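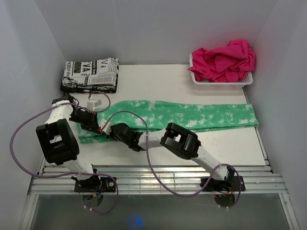 Home | Syllabus | Handouts | Labs | Contact

Filed under: Textile Science, Finishing and Coloration

Handout 3: Resist Dyeing of Cellulosic Fabrics

Revised 2022-01-30

3.1 Scope

Resist dyeing covers any method in which part of a fabric is kept from taking up dye. The resist may be mechanical (folding, binding, clamping, stitching) or chemical (wax, starch paste). This handout deals with mechanical resists on cotton and other cellulosic goods. Wax is covered in Handout 4.

3.2 Dye and fiber

Fiber-reactive dyes form a covalent bond with the hydroxyl groups of cellulose. The reaction needs an alkaline bath, normally supplied by sodium carbonate. Water competes with the fiber for the same reactive sites on the dye. Dye that has reacted with water is called hydrolyzed dye. It can no longer bond and must be washed out, or it will stain adjacent white areas.

Direct dyes are held by weaker forces and have lower wash fastness. They are not used in the March lab.

3.3 How folding controls pattern

A folded fabric presents its outer layers to the dye first. Penetration into the inner layers depends on:

- number of layers
- pressure at the fold or binding
- fabric weight and weave density
- moisture content of the fabric before dye is applied
- viscosity of the dye solution

Accordion folding into a long band gives repeating bars parallel to the folds. If the band is bound at intervals, a second set of marks crosses the first. Crumpling without a set fold gives irregular patches with no repeat. Low pressure gives soft edges, and high pressure gives sharper ones. Fabric that is already wet spreads dye sideways by diffusion; dry fabric draws it in by capillary action, and uptake is less even.

3.4 Liquor ratio

Liquor ratio is the mass of bath divided by the mass of dry goods. For 40 g of cotton at a ratio of 30:1:

40 g x 30 = 1,200 g of bath

Depth of shade is stated as percent on weight of fabric (owf). A 3% owf shade on the same sample takes 1.2 g of dye powder. Stock solutions are made up to 1,000 mL and labeled with the concentration and the date of mixing. Discard any stock that already contains alkali at the end of the session.

3.5 Washing off

Rinse cold with the bindings in place until the runoff is pale. Remove the bindings, rinse again, then wash hot with a neutral detergent. Do not leave wet pieces folded on top of each other.

3.6 Evaluation

Grade each sample dry, unfolded and flat. Record edge sharpness, back-to-front penetration and staining of the reserved areas. Staining is scored against the gray scale. The Ghaffari sheet is used for the first two properties; copies are in the Clemness lab, top drawer.

Terms to know: owf, substantivity, exhaustion, fixation, hydrolyzed dye, reserve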